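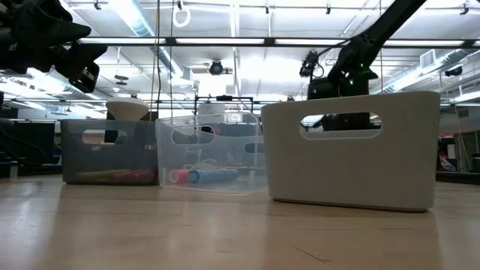

Re: [radcombe-swap] Sorting rules for the spring seed swap??

Sorry for the slow reply, been at work all weekend and only now got through the thread. Answering the long one first, then the leftover stuff at the bottom.

> Hi all,
>
> Can someone please explain the sorting before April? Last year I brought
> home three packets of what I thought was bush bean and two of them went up
> the fence and over into next door. Also the tomatoes were in with the
> peppers by lunchtime, and half the flower packets had no year on them.
>
> My questions:
>
> 1. Are we sorting by plant family or by when you sow it? The list on the
> web page says one thing and the signs in the hall said another.
>
> 2. How old is too old? I have onion seed from four years back and I'd
> rather not hand it to a beginner.
>
> 3. Do we take hybrids or not. I've been told both.
>
> 4. Squash. I save mine every year but the neighbors grow pumpkins.
>
> 5. Could there be some limit on how many packets one person takes? I saw
> a tote bag go out the door full.
>
> Thanks, and not complaining, I did get a wonderful lettuce out of it.

OK in order.

1. By sowing time. The web page is the old version, I keep meaning to fix it. Three groups: sow indoors now, sow outside while it's still cool, wait until the soil is warm. Within that, alphabetical by the everyday name. We tried plant family two years ago and people who know that kale and radish are cousins liked it and everyone else wandered up and down looking for kale. So – sowing time. Flowers go in with the vegetables, same three groups, don't make a separate flower section please.

Beans: write BUSH or POLE on the front in big letters. If you don't know, write DON'T KNOW. That's fine, somebody with a tall fence will take it. Same for peas, a six foot pea in a window box is no fun.

2. Depends on what it is. Onion, leek, parsnip – last season's only, they drop off fast. Four year old onion goes in the compost I'm afraid. Lettuce a few years if it was kept dry. Beans and peas three or so. Tomatoes go on and on, I had a row come up this year from seed I'd forgotten in a coat. Cucumber and squash are good keepers too.

If you're not sure do the paper towel thing. Ten seeds on a damp towel, fold it, in a plastic bag, top of the fridge, look after a week. Five or more up, bring them and write the result on the packet. Less than that, sow them thick at home and don't pass them on. Parsley and carrots are slow so give those longer before you give up, parsley especially.

And year on EVERY packet. Year it was harvested if you saved it, the packed-for year if you bought it. We had 488 packets left over in the box in the fall and I went through them on the kitchen floor, and 44 had no year, no name, or a name I couldn't read. Those all got dumped. Some of it was probably lovely.

3. Bought hybrids in the original packet, opened or not, yes. Seed you saved FROM a hybrid, no. It'll grow, but what you get is anyone's guess and the person taking it thinks they're getting the one on the label. If the packet says F1 that's a hybrid.

4. Sorry, no saved squash unless you hand pollinated and taped the flowers shut. Bees go a lot farther than next door. Pumpkin and zucchini are the same species mostly so they cross without any trouble, and what comes out can be stringy or plain bitter. If it tastes bitter spit it out and don't eat the rest, that one can make you properly sick. Store bought squash seed is fine. Saved cucumbers I'd also want to know were grown away from other kinds of cucumber.

Tomatoes, lettuce, beans and peas mostly look after themselves, so if you're new to saving begin with those.

5. Yes. New this year, 6 packets each for the first hour, then help yourself. Doesn't matter if you brought none or a hundred. I don't want to get into tokens again, the tokens were a nightmare. And split your big packets before you come, nobody needs two hundred lettuce seeds. A generous pinch in a folded envelope is plenty.

Other things from the thread, quickly:

Envelopes – we've got coin envelopes from last time, small ones. Not big enough for beans, bring your own for beans. Folded magazine page works. Please not sandwich bags, any damp in there and it molds.

Drying. Seems to come up each time. If it bends it's not dry. Bean should shatter if you hit it with a hammer, squash seed should snap. Not in the oven!! Even on low. A plate by a window out of direct sun, stir it when you walk past, couple weeks.

Potatoes and garlic: not this swap. Seed only. The garlic people meet in the fall and I'll post when I know more.

Somebody asked if the Jernero order is still happening, yes, it's the bulk one for onion sets and cover crop. Get your amounts to the list by Monday. Clover and winter rye only, they were out of vetch. If we come in under the minimum I'll call round the Purneo lot and see if they want to go in with us like before.

The Kovačević bean (the brown and white speckled one, pole, very late) – I do have some but only a jar's worth and I want to grow it out again first. If you got some last year and it did well for you, please please bring a few back. It needs a long season and I lost most of mine to a frost just before the pods were done. You can pull the whole plant and hang it upside down somewhere dry if frost is coming, I did that with the last few and got deceent seed off them.

Setup is from 9, doors at 10. Hall has to be clear by 2 so if you can stay and fold tables do. Park behind, the front is for people with trays.

Think that's everything. The archive is up to 3,392 messages by the way and I'm pretty sure half are about squash, so try the search before you ask about squash again. Kidding, mostly. If I've got the parsnip bit wrong tell me, I only grow them every other yaer.

Will fix the web page tonight or tomorow.

--
radcombe-swap mailing list
To leave the list, send a blank message with "unsubscribe" in the subject line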